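第4章 ベッドを整える

読了時間:9分

前章では衣類のたたみ方と収納を扱った。本章では寝具に移り、ベッドの構造、シーツの種類、掛け方、ふだんの手入れを順に学ぶ。寝具は家の中で最も大きな布類であり、衣類で身につけた手の動かし方がそのままでは通用しないことが多い。布が大きいと、片方の端を引けば反対側の端が浮く。一か所で仕上がったように見えても、裏側に回ると裾が外れている。布の端から端まで目が届かない状態で作業する、という点が本章全体の難しさになる。

この章で学ぶこと

・マットレス、敷きパッド、シーツの重ね順
・ボックスシーツと平らなシーツの違い
・壁際に置かれたベッドでの作業順序
・しわの取り方と、取らなくてよいしわの見分け方
・ベッドの上に置かれた物の扱い

4.1 ベッドを構成するもの

ベッドは大きく、本体とマットレスと布類に分けられる。本体は床板を支える枠と脚からなり、頭側にヘッドボードが付くものと付かないものがある。ヘッドボードは木の板のままのもの、布を張って中に詰め物をしたものなどがある。布張りのものは寄りかかっても背中が痛くないが、縫い目の溝にほこりがたまる。布張りの溝は、掃除機の細いノズルを上から下へ動かして吸う。横に動かすとほこりが隣の溝へ移るだけで終わりやすい。

マットレスの側面には、表面と同じようにキルティングが施されているものが多い。持ち手や品質表示の札が側面に縫い付けられていることもあり、シーツを掛けるときに内側へ巻き込んでかまわない。札を切り取ると、後で寸法や洗い方を調べられなくなる。切らずに残しておく。

マットレスの上に敷きパッドを重ね、その上にシーツを掛ける。敷きパッドを省く家庭もある。省いた場合は汗が直接マットレスに移るので、シーツの交換を早めに行う。

4.2 シーツの種類

平らなシーツは四角い一枚布で、余った部分をマットレスの下に折り込んで使う。角の処理に練習がいるが、マットレスの厚みが変わっても使える。たたむのも簡単で、棚の中で場所をとらない。

ボックスシーツは四隅が縫われ、裾にゴムが入っている。かぶせるだけで形が決まり、寝返りを打ってもずれにくい。そのかわり、マットレスの厚みに合わないものを選ぶと、浅すぎて角が外れるか、深すぎて表面がたるむ。購入の前に、幅と長さに加えて厚みを必ず測る。

本書の実習で使うのはSoteloのボックスシーツで、実習室には淡い色のものをそろえてある。淡い色は汚れを見つけやすく、しわの影もはっきり出るため、練習に向いている。濃い色のシーツで同じ練習をすると、しわが残っていても気づかないまま終えてしまう。家庭で使う色は好みで選んでよい。

綿のシーツは初回の洗濯で縮むことがある。寸法に余裕のないものを買ったときは、洗う前に一度掛けてみて、角がきついようなら交換を考える。洗った後では返品を受け付けない店が多い。

4.3 寸法を読む

表示の寸法は、幅、長さ、厚みの順に書かれていることが多い。日本の店で売られているシングルの幅は100センチ前後から選ぶことになるが、海外の製品は呼び名が同じでも寸法が異なる。呼び名だけで買わず、必ず数字を見る。長さが2000とだけ書かれているときは、単位がミリメートルである。センチメートルと読み違えることはまずないが、メモに書き写すときに単位を落とすと、買い物の場で迷う。

部屋の寸法も合わせて記録しておく。ベッドの三方のうちどこに人が立てるかによって、シーツの掛けやすさが大きく変わるためである。通路の幅が60センチあれば、腰をかがめて角に手を入れられる。それより狭い側は、体を横に向けて作業することになる。

4.4 壁際のベッド

狭い部屋では、ベッドの一辺または二辺が壁に接している。Manavthorpeの学生寮で使われている部屋も、Oltunusの集合住宅の寝室も、一辺を壁に付けた配置が大半である。壁側には立てないので、手の届く側から奥の角を処理しなければならない。

手順は次のとおりである。

1 ベッドの上の物をすべて下ろす。
2 シーツを広げ、縫い目のある角を確かめる。
3 壁側の奥の角から掛ける。
4 同じ壁側のもう一つの角を掛ける。
5 手前側の2つの角を、対角の張りを見ながら掛ける。
6 裾を全周にわたってマットレスの下へ入れる。
7 表面を中央から外へ向けて手のひらでならす。

3と4を後回しにすると、最後に最も力のいる角が最も手の届かない場所に残る。膝をついて奥へ乗り出すことになり、せっかくならした表面に膝の跡が付く。動かせるベッドであれば、先に壁から少し引き出してから始めてもよい。引き出すときは二人で行い、床に敷物があれば端をめくっておく。

奥の角を掛けるときは、マットレスの角を片手で持ち上げ、もう一方の手でシーツの縫い目を角の下まで引き下ろす。ゴムの部分だけをつまんで引くと縫い目がねじれる。布の厚い部分を握り、角の頂点と縫い目が重なったところで手を離す。

4.5 しわを見る

掛け終わったら、ベッドの足元に立って低い位置から表面を見る。真上から見ると平らに見えても、斜めから見れば影ができる。長く一本に伸びるしわは、対角の張りがそろっていない印である。しわの延びる先の角を一度外し、掛け直す。

細かく浅いしわは、たたんで収納していたときの折り癖であることが多い。これは直さなくてよい。体を横たえれば感じない程度のもので、一晩使えば目立たなくなる。来客用の寝室などで気になる場合は、霧吹きで軽く湿らせて手でならし、完全に乾いてから掛け布団を載せる。

くぼんで見える部分には注意がいる。シーツだけがたるんでいるのか、下のマットレスが沈んでいるのかを、手のひらで押して確かめる。マットレスが沈んでいるなら、シーツをいくら張っても直らない。頭と足の向きを入れ替えることで改善する場合がある。

4.6 ベッドの上の物

ベッドは広く平らなので、物の仮置き場になりやすい。脱いだ服、充電中の電話、イヤホン、読みかけの本などがそのまま残る。シーツを掛け替えるときは、小さい物から先に下ろす。小さい物は布のひだに入り込み、気づかないまま洗濯物と一緒に運ばれてしまう。電源コードがつながっている物は、コードを抜いてから移す。

下ろした物は浅い箱か盆にまとめて、床以外の場所に置く。床に置くと、ベッドの周りを回るときに踏む。布類は小物と分け、たたんで椅子に掛けておけばよい。

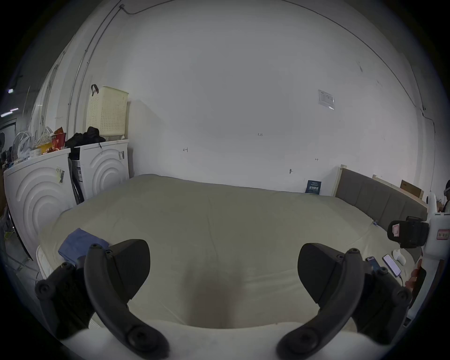 左手前の角に畳んだ青い布、右寄りにスマートフォンが2台置かれたベッド。

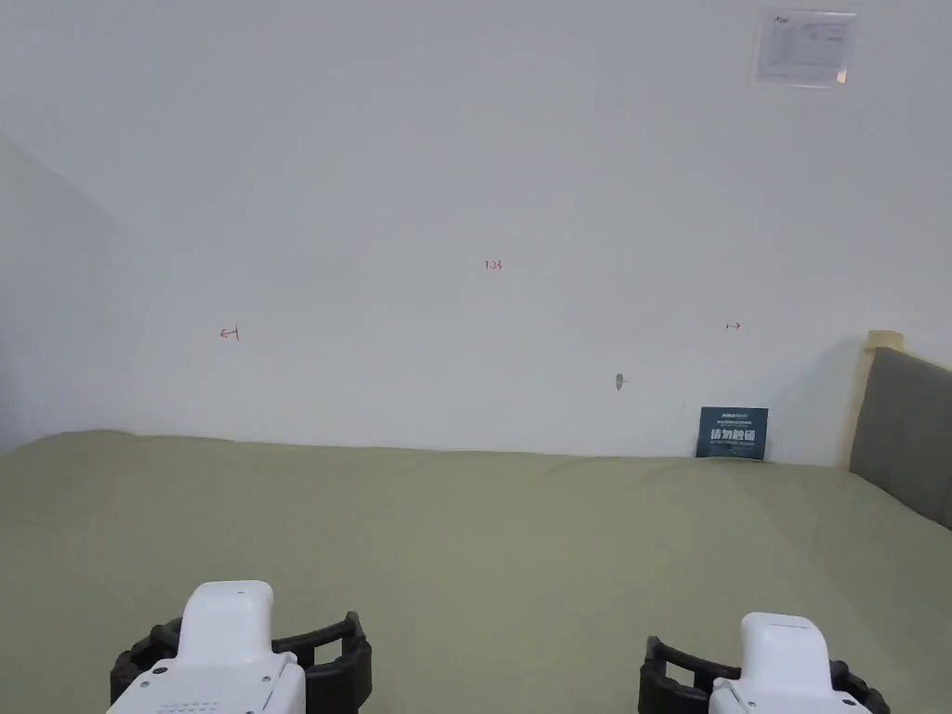

片付けが済んだら、外したシーツを運ぶ前に一度広げて軽く振る。振るのは窓の近くか浴室がよい。寝室の中央で振れば、払ったほこりが新しいシーツの上に落ちる。振った後は汚れた面を内側にして大きく折り、抱えて洗濯機まで持っていく。

洗濯の前には、ボックスシーツの四隅を裏返して中を見る。角の袋になった部分には糸くずがたまりやすく、靴下が入っていることもある。ゴムが伸びていないかも、このときに確かめておく。一辺だけ伸びている場合は、その部分のゴムを入れ替えれば使い続けられる。方法は第7章の繕いの節で扱う。

実習の準備

実習は二人一組で行う。各組に用意するものは、ボックスシーツ1枚、平らなシーツ1枚、敷きパッド1枚、巻き尺、小物を入れる盆である。シーツの収納にはNetanoの布箱を使うので、終了後は縫い目のある角を重ねてたたみ、箱に戻す。爪が長いと布に引っかかるため、前日までに切っておく。腕時計と指輪は外す。

一人がシーツを掛け、もう一人は足元から表面を見て、しわの向きを口頭で伝える。掛け終えたら役割を交代し、同じベッドで初めからやり直す。記録用紙には、掛けた角の順番と、掛け直した角の位置を書く。所要時間を書く欄は設けていない。

自宅のベッドについても、次の授業までに幅、長さ、厚みを測り、壁に接している辺を図に描いてくること。布団を使っている者は、敷布団の寸法と、ふだん敷いている場所を描けばよい。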